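**¿Cómo servís un desayuno de fruta en la cama sin acabar lavando el edredón?**

Quiero montar uno este domingo no, ¡el mes que viene!, en noviembre, para un cumpleaños. El edredón es claro y me da pánico. ¿Mantel, toalla, bandeja grande? 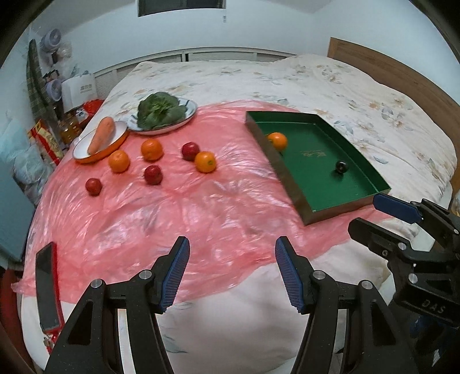 **Claltby**

¡Me encanta el plan! Yo extiendo un plástico fino por el centro de la cama y todo va encima. El mío es rosa translúcido, se arruga un montón y da igual, porque las naranjas se quedan sueltas tan ricamente junto a la bandeja verde. Eso sí, que sobre plástico por los lados.

Lo que mancha es el zumo, así que pelad la fruta en la cocina.
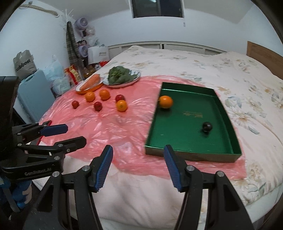

Y al acabar, se recoge por las esquinas hacia dentro y a sacudirlo en el fregadero. ¡En 7 minutos, cama libre!

**Naqvi**

toalla y listo

**Vudgate**

Con toalla yo tuve que lavar igual, cuidado.

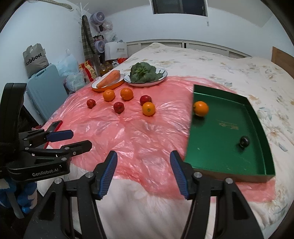 Lo del plástico lo apoyo totalmente. Añadiría platos con algo de borde para lo alargado: una zanahoria en un plato blanco de filo naranja queda preciosa y no rueda hacia la almohada. Las bebidas, en la mesilla.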